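The bread comes out at four in the morning, long before the rest of Pevenlow is awake, and by the time I arrive at a quarter past nine the woman who baked it has already had what most of us would call a full working day. She pours me a coffee anyway, pushes a heel of rye across the table, and tells me to eat before I ask her anything. She would like to be known here simply as the baker, which is what everybody on the street calls her, and I am happy to go along with it.

She is 51 and has been baking for a living for 20 years, first in the kitchen of a hotel in Fultargate and then, for the last 13, in her own shop at the bottom of the hill. I had gone to ask her about sourdough, as one does, but what she wanted to talk about was sleep.

"People always want to know about the starter," she says. "How old is it, what do I feed it, does it have a name. It doesn't have a name. What I want to tell them is that I go to bed at seven in the evening, and that my whole life has been arranged around that, and it took me years to make my peace with it." 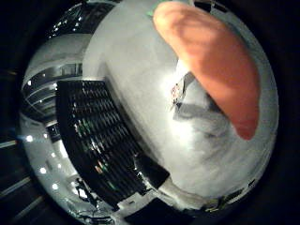

The early years were the hard ones, she says. Her two children were small, and she would put them to bed and then go straight to bed herself, often in the same room, often before the older one had stopped talking. Her husband did the breakfasts and the school run and, when there was a concert or a play, he went to that too and told her all about it the next afternoon. "I missed a lot of evenings," she says. "I won't pretend I didn't. But I had every single afternoon. I was the mother at the gate with flour on her elbows, and we'd walk home the long way by the canal, and they told me everything on that walk. I don't know that they would have told me at seven at night."

She learned to nap, too, although it took some doing. For a long time she thought of a nap as a kind of cheating. Then one October she came down with a chest infection that would not shift, and the doctor asked how many hours she was getting, and she added it up out loud and heard how small the answer was. These days she sleeps for an hour after lunch with the curtains pulled and the phone in a drawer, and she is quite strict about it – strict enough that the delivery from Akbari, the mill that has supplied her flour since the beginning, is never booked for early afternoon.

Light is the other thing, and here she gets up and walks around the kitchen as she talks, because it is plainly a favorite subject. She spent her hotel years in a basement, and she believes it did her more harm than the hours ever did. "Your body has no idea what's going on down there," she says. "You go in when it's dark and you come out squinting." A place with glass skylight panels overhead and small round lights set into a pale gray wall would have seemed like a palace to her in those days, and she still looks up at the ceiling first whenever she walks into somebody else's building. 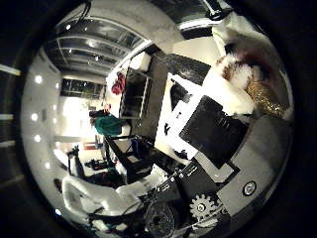 Her own bakery has one big window facing east, and it was the reason she took the lease, even though the oven was on its last legs and the rent was more than she had planned on. In June the sun reaches the shaping bench while she is still on the first batch of rolls. In January she works the entire morning by lamplight and makes a point of stepping outside at eight with her tea, whatever the weather is doing. I have known her to wave at me from that doorstep in sleet. Any work that keeps odd hours needs some daylight planned into it, she thinks, and she will say the same to a nurse or a night porter if they give her half a chance. Skylights are what she would put in if money were no object, the kind with thin metal framing between the panes, so that whoever was standing at the counter would have a bit of sky to look at as well.

I ask whether she ever thinks about stopping. She has a sister out in Hitside who retired early and sends her pictures of her tomatoes, and there is a young apprentice who already handles the croissants better than she does (her words, and said with some pride). She takes a while over it, tearing her own piece of rye into smaller and smaller bits.

"I tried a week off in the spring," she says. "I thought, I'll stay up. I'll watch a film right to the end. And I was asleep in the chair before they'd even got the story going, and wide awake at half past two, and I went down and made a loaf." She laughs and brushes the crumbs into her palm. "It was a good loaf, though. I had it with eggs."

The shop opens at seven and closes when the shelves are bare, usually a little before one. The rye tends to go first.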